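Equipment buyer and planner, part-time, four days a week
Last updated: June

Hello, I'm Mortimer Thibodeaux and I look after the kitchen robotics side of things at Homance. We're a small outfit, we work on getting hands to do the washing-up (it's much harder than it sounds!), and I'm looking for somebody to take over the shopping before I order the wrong wrist bracket again.

Right now all the buying lives in one spreadsheet. It has 1,128 lines, I wrote most of them, and I'm the only person who knows what the yellow cells mean. You'd inherit that, and you have my blessing to tear it up. The big job for the first few months is planning the move from simulated kitchens to a proper test kitchen, so you'd be working out what we need to buy, what we can hire, and what we can leave until next year. 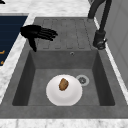

A lot of it comes down to hands. We have quotes in from Skanard and Isiteo and they're laid out so differently that I can't compare them. One includes spare fingertips and servicing, the other charges for both, and delivery is 30 working days from one and a shrug from the other. I'd love you to ring them up and get straight answers. Then there's the dull stuff, which I'm rather fond of: sinks, taps, worktops, plates by the crate, and whatever it costs to get a plumber in.

You don't need to be an engineer. I'd be happy to hear from anyone who has bought kit for a lab, a catering kitchen, a theatre or a school. You should be comfortable with spreadsheets and quite stubborn on the phone. Knowing your way round Issa, our stock system, would be lovely but we'll teach you.

To apply, send me a CV and a short note about something you bought for work that turned out to be a mistake, quoting reference 963. Interviews are in person and last an hour, with tea.

Contact: Mortimer Thibodeaux, Homance | © Homance | Back to top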